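Ollov Community Seed Library
Second progress report to the Mirotano Fund
Reporting period: March to August

Summary

We're really pleased with how this half has gone. When we wrote our first report the seed library was a set of borrowed drawers and a very long wish list, and now it's a going concern with regular opening hours and people turning up before we've got the door unlocked. In this period 1087 packets of seed went out to local growers. Our target in the funding agreement was lower than that, and we'd thought the target was brave!

Spending is on track and we aren't asking for any change to the budget lines. One piece of work (the printed growing guide) has slipped, and we explain that further down.

Lending and returns

The idea is still the same simple one. You take seed for free in autumn or spring, you grow it, you let a few of the best plants run to seed, and you bring some back. We had wondered whether people would bother with the last part. They do, though it's patchy. Beans and peas come back in wonderful quantity, lettuce comes back in dribs and drabs, and pumpkins come back crossed with the neighbour's zucchini, which makes for a lively dinner but not much of a seed packet.

So far 78 households have returned seed of their own saving. The Darko climbing bean is the runaway favourite. It's a flat green bean with a purple blush that older gardeners around Ollov have been growing along back fences for decades, and before this project we knew of only a handful of people still keeping it. It's now growing on both sides of the river, at the primary school and up the wire at the bowling club.

Winter was kinder than we'd expected. We had frosts through July but very little rain damage to stored seed, and the broad beans sown in May are standing up well.

The sorting room

Moving out of the hall kitchen and into our own room at Todadach has made more difference than anything else we've spent money on. Cleaning seed is a fiddly, chaffy business and it never sat well beside somebody's morning tea. We now have a shelf of sieves, two fridges at a steady temperature, a dry cupboard, and tables we can leave set up from one session to the next. The sorting rosters fill within a day or so of going up. 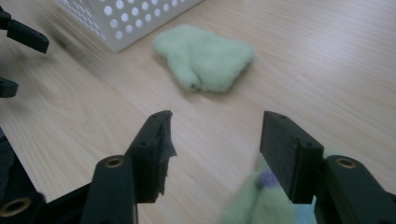
Pale timber tabletop, Todadach.

We chose light-coloured surfaces for the sorting area on purpose. Poppy, carrot and dark lettuce seed show up beautifully against them, and our older sorters say it's easier on the eyes. White seed is another story, and for that we put down a sheet of navy cardboard.

Germination testing has moved into the same room. We test a sample from each returned batch on damp paper towel and anything that comes up poorly is kept out of the lending drawers. Most batches have done well. Parsnip hasn't, and we've decided to stop lending it unless it was harvested the previous summer.

Workshops

We ran 10 workshops against the ten promised in our application, and all but one were booked out. The exception was the session on saving brassicas, which clashed with the footy final (our own silly fault). The most popular by a mile was the tomato fermenting afternoon, where everybody squeezed pulp into jars, had a good laugh about the smell, and took a jar home to finish on the windowsill.

Five of the sessions were held outside Ollov, in halls and school sheds further out along the valley. These are harder work to run. The gear has to be packed into a ute and there's usually no hot water. But the turnout was terrific, and several of the most interesting old varieties we've been given came from those trips. We'd love to do more of them.

Feedback sheets were short and mostly glowing. The suggestion we saw most often was for a session after work hours, so from October we'll be opening one evening a month from 6 pm.

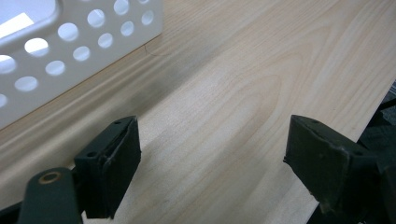
Another tabletop view at Todadach, with part of a white plastic basket.

Growing guide

The guide is running late. The text is finished and has been read over by experienced growers, but the planting calendar had to be redone once we realised our sowing dates suited the river flats and would've been a disaster for anyone up on the ridge. There will now be two calendars side by side. We expect to have the guide at the printer in November, and the print quote we received still holds.

Budget

Fridges, shelving and the dry cupboard came in under the estimate. Travel for the out-of-town workshops came in over, mainly fuel. The two very nearly cancel out. Packets and labels are costing more than planned because we're lending more seed, and we've covered that from the plant stall takings. A full statement is attached to the email copy of this report.

Next six months

Finish and distribute the growing guide.
Start the evening openings.
Set up a proper grow-out bed for the Darko bean, well away from other climbers, so there's always a clean line to fall back on.
Relabel the herb drawers, which are in a bit of a state.
Visit the upper valley again once the tomatoes are ripe.

We'd be delighted to show anyone from the Mirotano Fund through the room at Todadach. Late summer is the best time, when the returns are pouring in and there are bean pods drying on every flat surface.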